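Home About Services Textiles Rates Contact

About Purnov Linen and Room Care
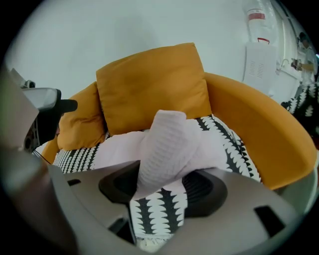

What does Purnov do?

Purnov launders, repairs and resets the soft furnishings and bath linen of furnished rental apartments. The work covers towels, throws, seat covers, throw pillows and upholstered chairs, together with the tidying needed to return a room to its reference layout between tenants.

Scope of the company

Purnov was set up in Wemham by Zineb Belhaj, who had spent several years scheduling laundry for serviced apartments and wanted a single contractor to handle both the linen and the room it goes back into. At most properties these were separate contracts. The laundry delivered folded stock to a closet, a cleaning firm placed it, and damage to chairs and pillows was recorded by neither.

The company now looks after 1116 registered textile items across its client apartments. An item is registered when it enters service and removed when it is scrapped. Replacement dates, repairs and fabric type are held against the registration number, which is stitched on a cotton tab at a seam. Paper tags were used for the first season and did not survive washing.

We work in Wemham and in the Mäkelä building on the north side of the river. Properties outside this area are accepted when they can be reached on an existing route.

Towels

Waffle-weave cotton makes up most of the bath stock. It dries faster than terry of the same size and takes less space in the cart. Its drawback is shrinkage. A new waffle towel loses length in the first washes, and the cells tighten, so new stock is washed three times before it is issued and measured after the third. Towels that finish under size are reissued as hand towels after hemming.

White towels are washed at 60 °C with an oxygen-based bleach. Chlorine is not used. Fabric softener is not used on any towel, as it coats the fiber and reduces absorbency. Drying is stopped slightly short of complete and the towels are finished on open racks, where the weave recovers its depth. Waffle fabric should not be pressed.

Damp towels left on upholstery are the most frequent cause of marks on the chairs we maintain. Room attendants lift towels from chairs and beds before any other task and check the fabric underneath by hand. If the cover is damp, the cushion is stood on edge and the room is left open until it is dry. The check is entered on the room sheet with the time.

Armchairs and pillows

The standard living-area layout has one upholstered armchair with a rounded back, two throw pillows in a matching color, and a patterned seat cushion or throw. Solid yellows, greens and rusts are common in our clients' rooms. Mustard is the color we are asked to match most often and the hardest to match across dye lots. For this reason pillow covers are ordered in the same lot as the chair fabric where possible, and spare covers are stored in the dark.

Vacuuming is done with a flat nozzle, from the top of the backrest down to the seat, finishing in the corner where the arm meets the cushion. Pillow covers are removed every fourth changeover, turned inside out, zipped closed and washed at low temperature. Inserts are washed on a longer interval. An insert that does not recover its shape after shaking is replaced.

High-contrast patterns such as black and white need separate handling. They are tested for dye transfer with a wet white cloth before the first wash. Items that transfer are washed alone in cold water and the restriction is added to the record. Woven patterns generally behave better than printed ones – the exceptions are inexpensive blends with a loose float on the reverse, which snag.

Room reset

Each apartment has a reference sheet listing the position of every movable textile. The sequence for a living area is as follows.

1. Remove used linen and bag it by wash category.
2. Check upholstery for damp, stains and open seams.
3. Vacuum the chair, then the floor beneath it.
4. Straighten the seat cushion or throw. Align the pattern columns with the front edge.
5. Place pillows. The larger face is turned forward and the zipper goes down.
6. Fold clean towels in thirds lengthwise and carry them to the bathroom shelf. Towels are not staged on chairs.

A one-bedroom apartment is scheduled at 60 minutes, linen exchange included. Larger units are quoted after a visit.

Repairs

Minor repairs are done in our own workroom: seams, zippers, hems, buttons and replacement of foam in loose cushions. Frame and spring work is sent to Troltero, an upholstery shop in Wemham, and is quoted separately. Turnaround is set by fabric availability. Clients who hold spare yardage generally get the chair back sooner, and we recommend keeping enough for one seat and one arm.

Stains are treated on site only when the fabric content is known. If the label is missing, a sample is taken from an inside seam allowance and burn-tested in the workroom. Unidentified fabrics are cleaned with water and a neutral detergent, nothing else.

Staff and hours

Purnov employs four room attendants, a laundry operator and a sewist. Zineb Belhaj handles scheduling and client accounts. Attendants are paid by the hour, travel included. Collections begin at 8 a.m. and the last delivery leaves at 4 p.m. The laundry closes for machine service in September, and stock for that period is delivered in advance.

New clients

An initial inventory is made before the first changeover. It records item, fabric, color, condition and position. Items already worn through are listed and excluded from the replacement terms. Clients receive a copy and may correct it – corrections are accepted until the first changeover is complete.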